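Shoe cabinets: what goes where from this month

The shared shoe cabinets at Kinonness have been in use since August, and the shelves have started to fill with pairs that no one has claimed. Please take a few minutes before the next open evening to go through your own shelf and take home anything you no longer wear here.

The rule is still one compartment per person and no more than two pairs in it. Canvas shoes are the easiest to keep in the small compartments. They can stand on the heel or lie on the side, and a pair fits without being forced. 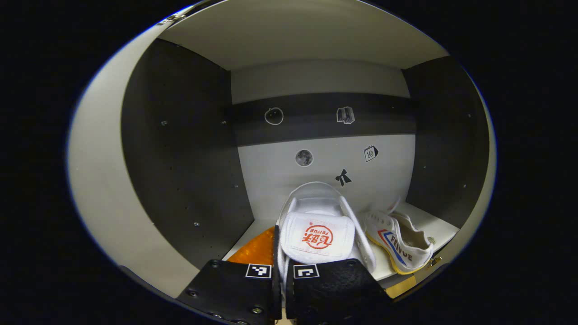 White canvas Feiyue sneakers, with the logo in red on the tongue.

A lot of us wear the same plain white shoes for practice, and mix-ups have become common. Write your initials inside the tongue or on the insole with a laundry marker. Pen on the rubber rubs off within a week or two. Spare markers are in the drawer at the Genard Street entrance – please put them back.

Shoes that got wet on the way over should go on the rack by the radiator first, with the laces loosened. Move them to a shelf once they are dry. Outdoor boots stay on the mat and do not go in the cabinets at all.

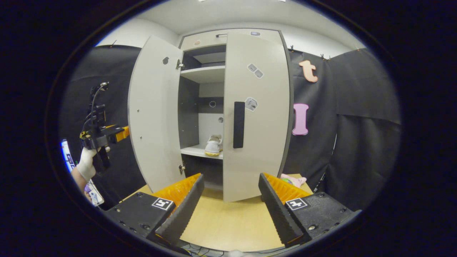 Kinonness, 10 Nov 2024

The white cabinets with the dark gray edges close properly only if nothing sticks out past the shelf. If a door stays partway open, check for a heel or a lace before you push on it. Several hinges have already been tightened, and replacements from Jara take weeks to arrive.

Unmarked shoes left at the end of the month will be bagged and kept for 60 days in the storeroom. After that they go to the Dridness clothing exchange, which took around 40 pairs from us last time and would like more in children's sizes. Tie each pair together by the laces if you are bringing some in yourself.

To ask for a compartment or give one up, leave a note at the desk or call extension 3028.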